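Notebook, soft goods bench
August, entry 9
Started 1:40 pm

Subject: mesh pouches for the plush line, fit and closure. Carried over from entry 6, where the drawstring sample from Sonov was set aside for fraying at the cord exit. The strapped version from Jasto is the one under review now.

Bench wiped down before starting. The beige top shows pink and green fibres badly and they transfer to the next piece, so wipe between samples as well. Use the dry microfibre only. The damp cloth left a tide mark last month that is still faintly visible in raking light.

Pouch notes. Jasto mesh, pale green. Mass of the empty pouch with straps is 158 g on the small scale, which is more than the data sheet led us to expect. Most of that must be webbing. The mesh itself weighs very little and drapes without holding a crease. Colour is a shade greyer than the swatch under the bench lamp and matches it fairly well by the window.

Transparency was the open question from the last review. Trujillo want the contents to be recognizable through the closed pouch, without opening it, by someone standing at the far side of a counter. With a dark item inside, colour reads clearly and outline reads moderately. Pale items are poor. A white piece placed inside was hard to tell from the fold of mesh behind it. Suggest that any recommendation be limited to darker and saturated colours until a more open weave is tried.

Position matters more than expected. When the item settles into a lower corner, the straps cross the middle of the face and leave it mostly unobstructed. When it sits centrally, the webbing hides a good part of it. Straps were therefore left draped across the face for the bench layout, which is how they fall when the pouch is put down anyway.
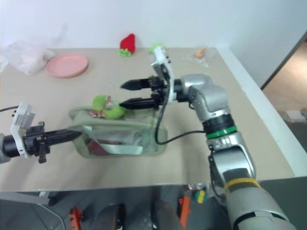

Bench layout. Green mesh pouch with green plush on top, strawberry and pink plate along the back.

Plush notes. The rounded green one with the bow was used as the top load. It is a reasonable test piece because it has no flat base and will roll off anything convex. Rated 2 on our stability scale on a filled pouch, 6 on an empty one. The bow is the weak point in handling. It catches on open mesh if dragged, so lift the plush clear before turning the pouch over.

The red strawberry stands without support on the bare bench. Leaf felt at the base is single layer and takes a set if packed with weight on it. Leaves flattened in transit recovered partly after an hour. Steam was not tried. Pack it leaves outermost and put nothing hard against them.

The pink plate was brought over from the play food set to see whether a rigid disc could serve as a base inside the pouch. It goes in, but the rim pushes the mesh out and the opening will not lie closed. Rejected for this size. Might be worth repeating with the larger Sonov pouch if the cord problem is dealt with.

Packaging comparison. Two alternatives were kept for reference: a plain white plastic bag and a clear plastic one. The white bag hides the contents completely and crumples into a shape that has to be flattened by hand before reuse. The clear bag shows a small orange item perfectly well and is better than the mesh on visibility by a wide margin. It is noisy, it slides on the bench, and it traps air, so it takes up more room in the tray than its contents justify. Trujillo have asked for plastic to be avoided where possible, so the clear bag stays in as a benchmark only.

To do:
Ask Jasto for the same pouch in a more open weave, same colour, lighter webbing.
Re-weigh with straps removed and record both figures.
Repeat the visibility check with a mid-grey item.
Check whether the Stokov carton takes the filled pouch upright or only on its side.
New microfibre cloths, the current ones are shedding.

Bench cleared 4:15 pm. Pouch and plush are in the labelled tray on the second shelf, straps loose, nothing stacked on the strawberry.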